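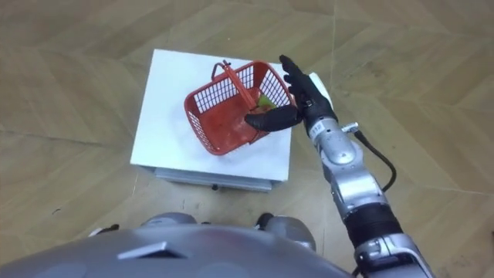
Red shopping basket on the white stand, herringbone floor

From: Ľubica Ondrejka
To: Domstead household list
Subject: Re: [domstead] Baskets by the door, and what to put them on

Hello again, everyone,

I meant to answer this in the morning and then the day got away from me, so please forgive the length, I have had all afternoon to think it over!

On the Domstead list, the Brerness house wrote:

> We're redoing our entry in June and want a spot where people can
> set down the shopping before it goes to the kitchen. Right now it
> all lands on the floor. Has anybody used those red plastic store
> baskets at home? Do they hold up? And what do you stand them on?
> We have 480 mm of wall between the door and the radiator and
> that's all we have. Also, do they scratch the floor? Ours is
> parquet, same as at Sokol.

Yes to the baskets, wholeheartedly. We bought 2 secondhand when the corner grocery at Dresell closed, and they have been up and down our stairs ever since with potatoes, library books, a great deal of laundry, and once a very cross cat. The plastic is tougher than it looks. What goes first is the handle, right where it hinges, so if you are buying used, swing it up and down before you pay and feel whether it's sloppy. I'd also run a finger around the rim for cracks (I didn't, and one of ours snagged a good sweater).

As for what to stand them on, I'd go low, lower than you think. You want to be able to set down a full basket without lifting it first, and the children can reach in and help themselves to the fruit.
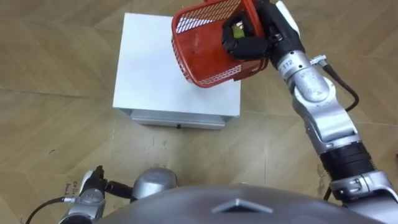

Width is where I went wrong the first time, and with your little stretch of wall I think you should be careful too. I measured the bottom of the basket, bought a cabinet to match, and forgot how much room a basket takes when it gets plunked down crooked, as it always does in real life. You can see how the end of the red one sticks out past the white top and over the floor, and in a narrow entry that's exactly where your hip goes by. So lay a basket down at its worst angle, mark it with masking tape, and shop for a top that covers the tape. If nothing fits between the door and the radiator, turn the whole thing so the short end faces the wall, and see if you can live with it.

I do like a plain white top for this, although it shows every smudge. A damp cloth with a drop of dish soap takes care of ours. Wood looked nicer but I was forever wiping rings off it.

On scratching: the basket itself has never marked our parquet, but the grit that rides in underneath certainly has. Felt pads under the cabinet, a quick sweep now and then, and please don't slide a loaded basket along with your foot, which is how we got the long one by our coat hooks. I paid around 300 for the cabinet and 139 of that was delivery, so do ask whether someone on the list has a car going your way before you order anything.

If you'd like to try one of our baskets for a week before you decide, come by and borrow it. I'm home most evenings after six, and there's usually soup.

Warmly,
Ľubica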